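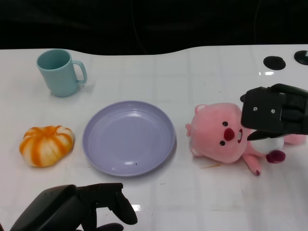
Clearing a Table Is Still Hard Work
By Majdi Rizk, 8 November 2019

My sister asks me every year when she can buy a machine that tidies the kitchen after her children. I worked 7 years in a packing hall at Edside, and I have watched many demonstrations since then. My answer is still the same: please do not wait for it.

People look at a task like this and think it must be simple. A mug, a plate, a small toy pumpkin, a pink plush animal. A child of five clears such a table while talking about something else. But consider what each thing asks from the fingers. The mug has a handle and must stay upright if there is tea in it. The plate is low and shallow, so one must get under the rim. The plush has no fixed shape at all. Press it in one place and it may move in another.

In our hall we had a machine which closed 900 cartons in one hour and never complained. When a carton came with one flap folded in, it stopped and waited for Lakshmi Varghese. She fixed the flap with her thumb and went back to her own work. I think of her thumb often when I read that the housework will soon be finished with.

I am not against these machines. A gripper that can hold a soft toy is a good step, and I would have doubted it when I was young. But holding is the small part. Then comes where to put the thing, and what to do when the dog has already taken it – and a home has no foreman to press the reset button.

For the shop floor I am more hopeful, for there we can arrange the work to suit the machine. My sister will not arrange her kitchen so.

Comments (3)

Carleen Ashby
I would pay good money for one that only does the plates. The toys can stay on the floor.

Stuart Whiteley
Dishwashers were laughed at too. Give it time.

Nilmini Sultana
Stuart, somebody still has to load mine.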